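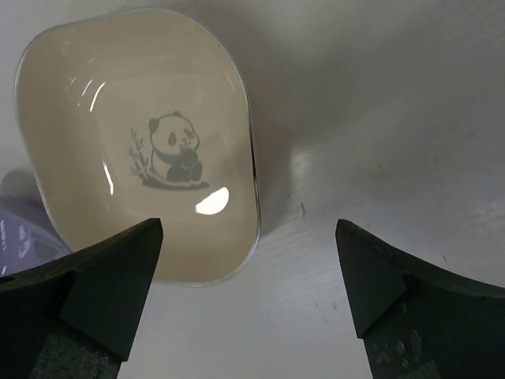

Wed 3 June

Picked up the Dawber again this morning, the thin one with the bad battery, and I want to get everything down while it is still fresh, as my notes from January turned out to be three words and a phone number. Longish entry, sorry to whoever is reading over my shoulder later.

Where we left off: the machine charges to 38 percent and then sits there. The light stays amber, the operating system claims it is plugged in and charging, and the number does not move, not after lunch, not after a whole night on the bench. It runs fine on the adapter. Pull the adapter and it lasts long enough to open a document and feel hopeful, then it goes off without a warning.

First job was to rule out the charger, which I should have done in January and apparently did not. Tried the original brick, then the Hostano travel charger from the drawer, then the big one that belongs with the workstation at the far end. Same story on all three. Tried both ports as well. The left port is a bit loose and the plug wobbles in it, but it negotiates the same power as the right one, so I am leaving it alone for now. (Note to self: the meter has to go between the charger and the cable, not between the cable and the laptop, or it reads nonsense. I have written this down before and I am sure I will write it down again.)

Bottom cover next. The screws on this model are two different lengths and the long ones go along the hinge. If you put a long one at the front it will come up under the palm rest and leave a little pimple in the metal that never goes away, and I know this from the previous Dawber, which is now the spare. Stuck them to a strip of tape in the order they came out, with the hinge end marked. The cover has clips down both sides and one in the middle that holds on for dear life. Plastic pick at the back corner, work along slowly, and then lift from the hinge side. Please don't use the metal spudger on it, even if you are in a hurry.

Inside it was cleaner than I expected. A bit of felt in the fan intake, nothing terrible. The battery is a three-cell pack that lies flat across the front half, and with a straight edge laid over it I could see no swelling at all, which was a relief. I have had enough adventures with puffy packs to last me. Unplugged it, gave the board a good long rest with the power button held down, plugged it back in and started up. It went to 38 and stopped. I had a little hope for that one and it came to nothing.

So then on to software. The firmware was 2 versions behind, and the release notes for the newer one mention "improved charge reporting," which could mean anything. Took the update off the Prurevstead mirror, put it on the stick, and ran it from the boot menu with the machine on the adapter. It needs the battery connected and above a certain level before it will start, and luckily our sad 38 was enough. The screen goes black for long stretches during this. Leave it be! It restarts 3 times and the second time it looks very much as if it has died. I went and refilled the kettle, which is the best way I know of not touching a laptop.

After the update the number changed for the first time, and this is the interesting part. It now reports 41 and holds there, and the battery page in setup shows a cycle count, where before there was only a dash. The design capacity and the full charge capacity are still identical, though, and I don't believe that for a minute on a pack this old. My feeling is that the gauge chip in the pack has lost its place, and one cell is reaching its limit early and stopping the charge for the whole lot. The other possibility is that the sense line on the connector is dirty or bent. I looked at the connector under the magnifier and the pins seemed straight to me, but my eyes were tired by then and I would be glad of a second opinion.

I tried a calibration run anyway: let it drain in the setup screen, where it can't go to sleep, until it dropped off, then back on the charger with the lid shut. Setup draws less than the desktop does and it hung on longer than I thought it would. It came back up to 41 again, steady as a post. I will do one more tomorrow and then call it.

On a replacement pack. Hostcombe list one for this model and the cheap listings elsewhere all seem to be for the previous year's machine, which has the same outline but the connector on the other side. Check the part number against the label on the pack itself and don't trust the model name on the lid, as Dawber used that name for two years running and changed the insides halfway through. I have copied the part number onto the job card. The Hostcombe pack is rated for 2000 cycles, which I take with a generous pinch of salt, but their last one has held up well in the spare, and they do take returns.

While it was open I did a few small things that needed doing. Blew out the fan and the fins, holding the blades still. Reseated the wireless card, where one of the antenna leads was only half on - that may well explain the complaint about it dropping off in the back room. Wiped the old adhesive from under the rubber foot at the front left and glued the foot back down. I left the thermal paste as it was. Temperatures under load were perfectly reasonable and the heatsink screws on these are soft as butter, so I would sooner not go in without a reason.

Keyboard is fine apart from the right arrow key, which needs a firm press. Could be a crumb. The whole keyboard is riveted to the top case, so a crumb it shall remain unless somebody feels strongly about it.

Still to do: second calibration run, magnifier on the battery connector in daylight, order the pack if neither of those helps. The cover is on with only the corner screws in, the rest are on the tape inside the lid of the job box. Please carry it flat.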